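About Drustlow

Drustlow Apparatus Services inspects, tests and repairs fire pumps, aerial ladders and ground ladders for municipal and rural fire departments. We are an independent company. We do not build or sell fire apparatus, and we accept no commission from those who do.

Our history

The company was established by Helge Midtbø, a former municipal fleet mechanic, as a mobile pump testing service with one truck and a portable set of calibrated gauges. In its early years it worked almost entirely for small departments that had no shop of their own and could not send an engine away for a week. Aerial inspection was added at the request of those same customers. The repair shop in Dudell followed, with four drive-through bays, a drafting pit and an indoor flow-testing room that allows work to continue through the winter.

In August we completed the purchase of Ustine Ladder Testing, whose inspectors have joined our field staff. Customers of Ustine keep their existing agreements, test dates and rates until those agreements expire.

What we do

Annual pump service tests are carried out at the customer's station wherever a suitable water source and firm standing ground are available. Each engine is tested from draft, and the results are compared with the figures from previous years so that a gradual loss of performance can be noticed before the pump fails a test. Departments without a drafting site may use the pit at Dudell by appointment.

Aerial devices are inspected by a team of two. The inspection covers the turntable, outriggers, hydraulic system, cables and all structural welds that can be reached without disassembly. Where further examination is needed, the department receives a written recommendation and an estimate before any work begins.

Repair work includes pump rebuilds, valve and primer replacement, foam system service and plumbing leaks. We also offer a two-day course for driver-operators, taught by Nghĩa Châu, on daily checks and the care of pumps in freezing weather.

Whom we serve

We currently hold service agreements with 80 fire departments, most of them volunteer or combination departments in rural counties. Together they operate 532 vehicles, of which around 430 carry a pump. A loaner engine is available to agreement holders when a repair is expected to last more than five working days — early notice is appreciated, as we have only two.

Our people

Helge Midtbø remains president of the company. Haiyan Lu directs field testing and is responsible for the calibration of all gauges and flow meters. Unnur Vídalín manages the Dudell shop and is the first point of contact for repair estimates. Customer records and scheduling are handled from the main office, which is open from 8 a.m. to 4:30 p.m.

Reports and records

Every test produces a signed report, normally sent within three working days. Reports are retained for the life of the vehicle and are transferred without charge when an engine is sold to another department.

Page last reviewed September 2020

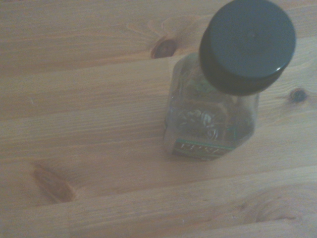 Boyang Zou

Customer Records and Publications, Drustlow Apparatus Services. Corrections to this page may be sent to the main office.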